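Projects Reports People Contact

Baltura: grasping software for small, awkward produce
Progress report to the Calldale Fund
Reporting period ending February 2026
Prepared by Titilayo Nwosu, software lead, Olaniyan Robotics

Where we are

The short version is that perception is ahead of plan, control is on plan, and planning is behind it. The tooling, which had two lines in the original proposal and was described there as "minor supporting work," has eaten a good part of the period and is now the thing other people ask us for. I have moved one month of my own time out of the planning budget to pay for it, as agreed by email with your office.

The fund will remember that Baltura is meant to learn picking and placing of small fruit from handheld demonstrations, and to run the result on an arm with the same fingers. We proposed this because it promised cheap data from ordinary places. The data has been cheap. Making it agree with itself has been less so.

Perception

The fruit detector was retrained twice. The first retraining made it better at everything except dates, which it had decided were shadows. I can see its point: a small dark date on a tray, with its own shadow beside it, doesn't offer much to go on at the resolution we were using. Miroslava Didenko raised the crop resolution near the fingers and left the rest of the view coarse, and the dates came back. The cost is a slower first stage, which we can live with while the arm is still the slowest thing in the building.

Glossy skins were the other trouble. A bright window puts a highlight on a red fruit, and the old model liked to treat the highlight as an edge. We now train with the highlights moved and resized at random. The grasp point no longer wanders toward the light, although it still wanders a little when two fruits touch.

We dropped the plan to estimate ripeness. It was never in the milestones, it was in my enthusiasm, and it has been returned there.

Control

The handheld gripper and the arm gripper share finger geometry, so in theory a recorded finger width can be replayed as it stands. In practice a person squeezes until it feels right and then squeezes slightly more. Replayed literally, that last bit of squeeze is what marks the fruit. The controller now treats recorded width as a suggestion, closes to first contact, and holds at a limit set for the class of fruit. Classes are coarse for now: firm, soft, and "ask Miroslava."

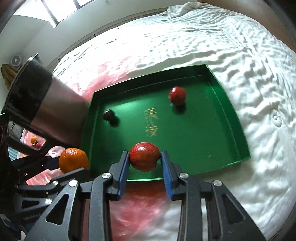
Latency between the camera stream and the width reading turned out to be the real fault behind several grasps we had blamed on the policy. The two clocks drifted apart over a long session, so by the end the fingers in the recording were closing on a fruit that the video hadn't quite reached. We now resync at the start of every demonstration and reject any recording where the drift passes 14 milliseconds. I had spent the better part of two weeks tuning the policy around this. The tuning has been deleted, with feeling.

Planning

This is the part I would prefer to report on in a smaller font. The planner was supposed to choose which fruit to take first and find a path to it that avoids the tray rim. It does choose, and it does find a path. It also rethinks its choice whenever the detector's confidence shifts, so the arm will set off for one fruit, reconsider, and hover between two like a guest at a buffet.

We have put in a commitment rule: once the planner picks a target it keeps it until the grasp succeeds, the grasp fails, or the target disappears from view. That cured the hovering and exposed a second problem. When a fruit rolls, the planner remains loyal to where it used to be. Tracking the target through a roll is the main job for the next period, and I don't expect it to be quick.

Rim avoidance works for approaches from above. Approaches from the side are switched off by default, and a fruit lying close against the rim is skipped with a message in the log. Arkero, whose motion library we license for this part, has confirmed that the collision margins can be set per object. We had been setting one margin for the whole workspace, so this explains a certain amount of timidity near trays.

Tooling

The replay viewer lets anyone step through a demonstration with the video, the finger width and the estimated pose lined up on one timeline. It was written in a hurry to find the clock fault described above. It has since become the first thing everyone opens in the morning, so it now has tests, a manual, and a bug list longer than the planner's.

We also wrote a checker that runs on each recording before it is admitted to the training set. It looks for drift, dropped frames, lost tracking, and width readings that never change (the usual sign that a calibration file didn't load). Of the first 1,000 recordings put through it, 79 were rejected. Most of those were lost tracking on plain surfaces, where there is very little for the pose estimator to hold on to. The collection notes now ask people to keep something with texture in view, and we will see in the next batch whether anyone reads the collection notes.

A smaller item: recordings are labeled with the version of the calibration used. They were not labeled before. I would like to pass over the reasons.

Results against milestones

Milestone 1, detector on mixed trays: met. The agreed test set passes, dates included.

Milestone 2, replay of handheld grasps on the arm: met for firm fruit. Soft fruit is still being handled with supervision and a hand near the stop button.

Milestone 3, full tray cleared without help: not met. The best run so far cleared everything except one fruit against the rim, which it skipped as instructed and then logged 37 times, apparently in case we had missed it. The repeat logging is fixed. The skipping awaits the side approach.

Spending

Staff costs are on budget after the move described at the top. Compute is under, mostly thanks to the checker: we no longer train overnight on recordings that were broken before we started. Some of that saving has gone to storage, where the raw video is growing faster than I forecast. I would like permission to carry the remainder into the next period and will send the form separately.

Risks

The planner is the obvious one. If target tracking isn't working by the end of March, I propose we meet Milestone 3 with a simpler method, in which the arm pauses after each disturbance, looks again, and starts over. It is slow and a little undignified, but it would clear the tray.

The second risk is that too few people understand the calibration code. At present that number is Miroslava. She is writing it up, and I have agreed to be the first reader, on the theory that if I can follow it anyone can.

What we need from the fund

A decision on the carry-over, and a decision on whether the replay viewer can be released openly. Two outside groups have asked for it. My own view is yes, provided we are not then expected to answer their email for free.

The next report will include the side approach results, whatever they are.

Contact: Titilayo Nwosu, Olaniyan Robotics | © Olaniyan Robotics | Back to top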